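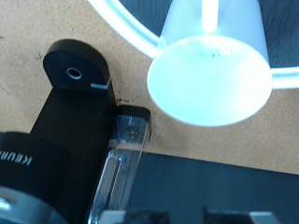
Wrist camera, coffee maker and reservoir on the left, white object at top right.

mimoza_p
Setting up the coffee cell at Poddale and I can't get the lid step to repeat. Arm is fixed to the table, two-tier shelf in front of it, Keurig to the right. Out of 331 cycles it has missed the handle 11 times. I've re-taught the approach twice. What would you check first?

gpop
Check whether the coffee maker is moving. The arm pushes on that handle every cycle and those machines are light. Put a mark on the table at each front corner and look again on Tuesday.

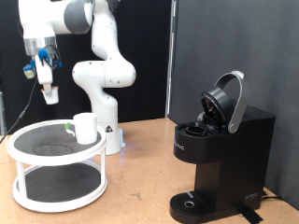 mimoza_p
There is tape at the base but only on one side, so it could be turning a bit. The pod pick has been fine. I use the same speed for both, and the pod goes in from above with the lid already up.

Villa_Naveen
I don't agree that it's the machine. Eleven misses sounds like fingertips to me. Ours wore smooth and slid off anything curved. Wipe them with alcohol, then look for play in the tips before you touch the program.
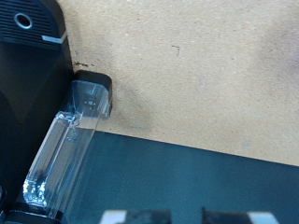 gpop
You can do both, but tips won't explain it if the pod never drops. I'd want the base held down properly – a bracket on two sides, screwed into the table.

Villa_Naveen
A pod weighs nothing. The handle pushes back.

rocio_a
Slow down for the last 6 mm before contact as well. That helped on the Pluverum cell more than any bracket did.
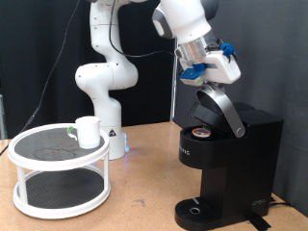

Gripper on the lid handle, lid open, pod in the chamber.

mimoza_p
Marks are on the table now. I'll clean the tips tonight and leave the speed alone until I know which one it was. Bracket is on order.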